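Gisler abre en junio las inscripciones a sus talleres de cocina de aprovechamiento

La asociación vecinal Gisler tiene la alegría de anunciar que en junio se abre el plazo para apuntarse a la nueva temporada de talleres de cocina de aprovechamiento, esos encuentros tan queridos en el barrio de Zerora donde el pan de ayer, las hojas del puerro y el arroz que sobró encuentran una segunda vida (y, de paso, se hacen amistades).

La temporada pasada participaron 271 vecinos y vecinas, y el recetario que fueron escribiendo entre todos reúne ya 105 platos, desde las sopas de las abuelas hasta unas croquetas de acelga que siguen dando mucho que hablar. Este año se ofrecen 60 plazas por turno, con un horario de tarde que empieza a las 18:00.

Los talleres cuentan con el apoyo de la cooperativa Skaltisier, que aportará verduras de temporada, y de la librería Flikoven, donde se podrá recoger el recetario.

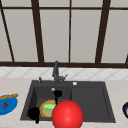

Ventana con marcos oscuros y azulejos blancos en rombo. Imagen generada por ordenador.

Las inscripciones se harán en la sede de Gisler. Se ruega traer delantal y un recipiente con tapa.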